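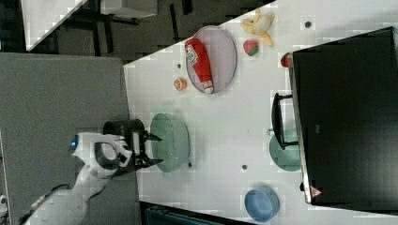 An oval green plate on a white tabletop.

Taking it with food

Arūnas Dzene keeps his tablets in the kitchen, next to the bread. He has taken warfarin for 18 years, since a valve operation, and in that time he has been told by four different people to avoid spinach. Only one of them told him why, and she was a pharmacist in Vallcombe who had a queue behind him.

"I gave up greens altogether for a while," he says. "Then my readings went all over the place and I was told to start eating them again."

Vitamin K, found in leafy vegetables, helps the blood to clot. Warfarin works against it. Someone who eats much the same amount of greens each week can have a dose set to match. Someone who stops eating them, or has a week of kale soup, may find the dose is suddenly too strong or too weak. The usual advice is to keep the diet steady and to tell the clinic before changing it.

Food and medicines meet in several places in the body, and the label on the box has room for a line or two at most. "Take with or after food" is often there to protect the stomach. Anti-inflammatory painkillers such as naproxen carry it for that reason. On other medicines the same words mean that the drug dissolves poorly in water and needs some fat in the meal if enough of it is to be absorbed. The antifungal griseofulvin is one of these. A patient who takes it with black coffee and a cracker has followed the label and may still get less of the drug than the prescriber intended.

Other medicines need an empty stomach. Levothyroxine, given for an underactive thyroid, is normally taken first thing in the morning, at least half an hour before breakfast or any drink with caffeine in it. Calcium and iron tablets can bind to it in the gut, so they are kept several hours apart. Alendronic acid, for bone loss, has to be swallowed with a full glass of plain water while sitting or standing upright.

Priit Vasiliauskas runs the medicines review clinic at the Kwok Surgery in Vallcombe. He sees people who take five or more regular medicines, and he asks each of them to describe an ordinary day, starting with when they get up.

"If I ask whether they take it properly, they say yes," he says. "If I ask what they have for breakfast, I find out about the calcium tablet and the milk and the thyroid pill all going down together."

Grapefruit comes up in most of his appointments. The juice blocks an enzyme in the wall of the gut, CYP3A4, which normally breaks down part of a dose before it reaches the blood. With the enzyme out of action, more of the drug gets through. Simvastatin is the one most patients have heard of. Some blood pressure tablets, including felodipine, are affected too. The effect of a glass can last longer than a day, so having the juice in the morning and the tablet at night does not get round it. Seville oranges contain similar compounds, which matters to anyone who eats a lot of marmalade.

St John's wort works the other way. Over a couple of weeks it causes the body to make more of the same enzyme, and levels of many medicines fall, among them the contraceptive pill and ciclosporin. It is sold without prescription, and people do not always think of it when they are asked what they take.

Milk and yoghurt can stop certain antibiotics being absorbed, ciprofloxacin and some tetracyclines in particular. A gap of a few hours usually deals with it, though the length of the gap depends on the medicine and should be checked with a pharmacist.

In July the surgery began handing out a printed day planner called Ustura, produced by Tradine, a small health publisher. It has a column for meals and a column for medicines, and the pharmacist fills in the second to fit round the first. Vasiliauskas has given out 200 of them. He asked 42 patients to bring theirs back, and found that the ones who worked shifts had mostly crossed out the printed times and written their own.

"That was fine," he says. "The gap between the meal and the tablet is what I'm looking at. I don't mind if breakfast is at four in the afternoon."

A second version, with no printed times, goes to patients from Tue 6 January.

Dzene was one of the 42. His planner has greens pencilled in on the same evenings each week, usually cabbage, and his blood is now tested less often than it was. He still doesn't care for spinach.

Anyone unsure about a medicine and food should ask a pharmacist before changing either. Do not stop a prescribed medicine on the strength of an article.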